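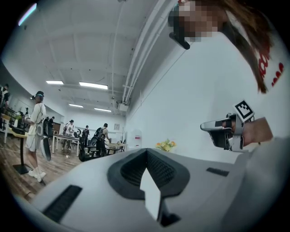 How often does a cast iron radiator need bleeding? Once a year is enough for most closed hot water systems, at the start of the heating season.

I do mine in October, before the first cold night. The house has 15 radiators on two floors, fed by a gas boiler in the basement. The order is ground floor first, then upstairs, ending with the one farthest from the boiler. The pump is off the whole time and the water has settled.

Cold pressure on my system should read 15 psi. Bleeding drops it, so I check the gauge after every few radiators and top up at the fill valve. Last fall I lost 6 psi over the full round, more than usual. The culprit was a weeping valve stem in the back bedroom. Remo Bassi repacked it with graphite string and charged me for half an hour.

The old keys are a nuisance. Mine are square, slightly undersized, and round off the brass if you lean on them. A Stornine key with a deeper socket fits better. Severino Cuesta wrote in to ask whether automatic vents are worth fitting. I put two on the upstairs loop and one drips, so I have gone back to the key for the rest.

Next job is the expansion tank.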